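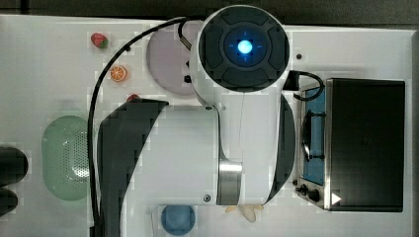
STUDENT PROJECT REPORTS

Our visit to the Pravitz open day
Written by Ngân Kiều, with notes from Phúc Phan and Yến Phùng

Print this page | E-mail this page

On Thursday our class went to the open day at Pravitz, where the Tirkasau project has its workshop. There were 19 of us, plus our teacher Mr. Đào. We had to pick one demonstration and write it up. Our group picked the kitchen table, where a robot arm works with toy food and dishes.

The arm is white with dark grey covers, and it is bigger than we expected from the website. It reaches over a white table with a plate, a blue bowl, a colander and a toy toaster oven on it. The fruit we could name straight away was a strawberry and an orange slice. Thư Khương, who ran the demonstration, told us toys are used because they are light, cheap to replace and the right colours for the cameras to tell apart.

Each demonstration took 12 minutes. Thư explained that a person guides the arm through a job many times, and the recordings are used to teach it. The job is always a short sentence, such as "put the strawberry on the plate". For one job they need 86 good recordings before they move on to the next.

We were also shown what the small camera near the gripper records. This one is useful because the camera over the table can lose sight of things when the arm is on top of them. Phúc liked the soft ketchup bottle best. It is red felt with a stitched Heinz label, and the gripper had it pinched near the narrow end, so the writing was upside down. Thư said soft toys are harder than they look – squeeze too little and they slip, squeeze too much and they fold.
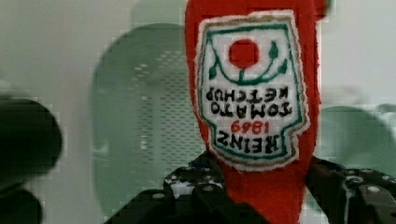 What we learned about gripping

The gripper has two fingers that open and close. It has to be lined up before it closes, and most of the time in a recording goes into that part. Yến asked why the fingers don't just close on whatever is between them. The answer was that the arm must come in at an angle that doesn't knock the things beside it, and a plate or a bowl nearby changes the angle.

After lunch we each wrote 20 words on what we would change. Most of us wanted the arm to go faster. Mr. Đào wanted a bigger table. I wrote that the dishes should be moved between turns, and Thư said they do that already.
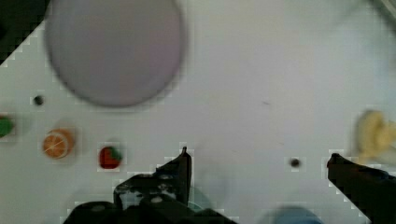 Can visitors drive the arm themselves?
Only at the last session of the afternoon, with a staff member beside the stop button. Names go on a sheet at the front desk.

Print this page | E-mail this page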